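Vorura Open Day Set, README

Last edited 04/04/2022 by Ojārs Grīnberga

What is in this folder

Recordings from the open day, when visitors were handed a gripper and invited to clear a table. There are 26 sessions, one visitor each. The short ones belong to people who do dishes at home. The long ones belong to people who have opinions about dishes.

Every session starts from a table set for the demonstration. Visitors were told to pick up whatever they liked and put it down somewhere else. Two of them asked whether there was a prize. There was tea.
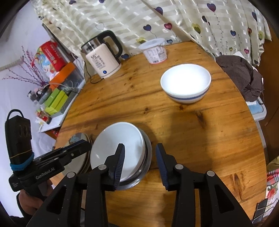
Fig. 1. Hand-held gripper at a stack of plates, fingers spread, bowl and kettle farther back.

Plates are the hard part. The rims sit close together, and a visitor who wants one plate often goes home having moved three. We kept those sessions and tagged them "multi". Gondska, our labeling tool, still calls them "success", and we have stopped arguing with it.

Layout

sessions/ one folder per visitor
labels/ Gondska output, hand-checked in 7 sessions
notes/ my handwriting, scanned, good luck

Known problems

Clock drift in session 2. Session 19 is mostly a conversation about parking. The "bowl" label sometimes means a cup.

Use

Free for teaching and tinkering. Please don't report scores on it as if it were a benchmark. Write to me before the October open day if you want a table changed.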